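4.2 Audience figures and the "heist cycle" claim

The usual account holds that colonial-era caper films came back into fashion because viewers wanted a lighter way into a painful period. Sun's survey is the source most often cited for this. We are less convinced. Seul-gi Sun collected 1,806 questionnaires in theater lobbies during a single December, all of them from people who had just paid to see such a film. A sample of this kind can tell us what fans enjoy. It can't tell us why producers made the films, or why other viewers stayed home. 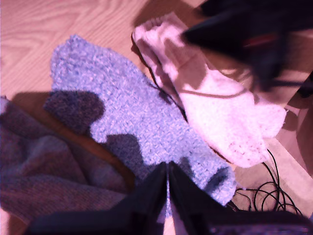 Figure 3. Two socks and a darker cloth on a light wooden surface, seen from above.

Canpolat's reply has problems of its own. Zerrin Canpolat argues that the cycle was driven by supply: the production company Han had paid for a large standing street set at Pustlow and needed scripts that would use it. The argument is attractive, and the dates do fit for Bulten, the first of the films shot there. They fit less well for Grullico, which was written before the set existed and moved to it late. Of the 11 titles on her list, she gives budget papers for only a few – and those few are the ones that suit her case.

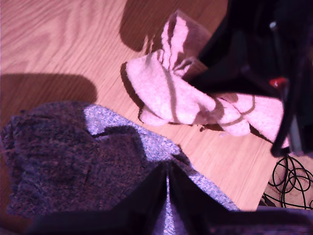
Her use of reviews is weaker still. She searched 860 newspaper notices for the words "fun" and "thrilling" and treated each hit as praise. Several of the notices we reread use "fun" as a complaint, mostly from critics who felt that a stolen jewel was a thin excuse for a plot about occupation. A simple word count will miss this.

We therefore treat both explanations as open. The comparison in the next section uses release schedules and leaves out audience mood altogether.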